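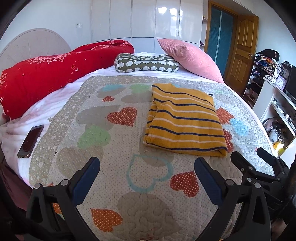 Heart-pattern quilted bedspread, with a folded striped knit on top.

Zona Quilted Bedspread, Double: Long-Term Review
By Chelsea Tunstall

The Zona is a lightweight quilted bedspread sold as a single piece, without shams. I bought the double at full price and have used it every night for 4 months on a standard-height mattress. It replaced an Eide waffle blanket that had stretched badly along one side.

Construction

The label gives a cotton shell and a polyester fill. Stitching runs in a continuous wave across the whole panel, at a spacing close enough to keep the fill from migrating. I checked for thin spots by holding sections up to a window after each wash and found one, near a corner, where two rows of stitching converge. It has not grown.

The border is a separate strip, machine sewn and turned under. Corners are square and lie flat. Loose thread ends were present at two of the four corners on arrival; I trimmed them and the seams have held.

Size

Zona lists the width as 261 cm. Mine measured 261 cm out of the bag and 257 cm after the first warm wash. Later washes made no further difference that I could measure. On a deep mattress with a topper, the drop will be short on both sides, and anyone in that position should order the next size up.

Warmth

Used alone, it is adequate for a bedroom at normal indoor temperature. In October, with the heat still off, I added a thin wool blanket underneath. The fill is uniform but not thick, and the quilting compresses it further along every stitch line. Treat it as a top layer for most of the year.

Washing

The care label allows a warm wash and a low tumble dry. The dry bedspread fits a large front loader with little room to spare. A full drying cycle on low took 107 minutes, with one stop to turn it over. Line drying indoors took most of a day, and the border was the last part to dry.

Color loss has been slight. The stronger colors in the print look the same as they did in the first week, while the paler ones have softened a little. Pilling is limited to the top edge, where it gets handled most.

Compared with the Arkidia

I also had the Arkidia Classic for two weeks. It is heavier, drapes better over the side of the mattress, and shows fewer fold lines after storage. It also takes much longer to dry and costs nearly twice as much. The Zona creases along its fold lines and needs a night on the bed before they drop out – a minor point unless it is rotated often.

Verdict

Good stitching, honest fill, some shrinkage. Recommended for standard mattresses. Buyers who want weight should look at the Arkidia.

Rating: 4 out of 5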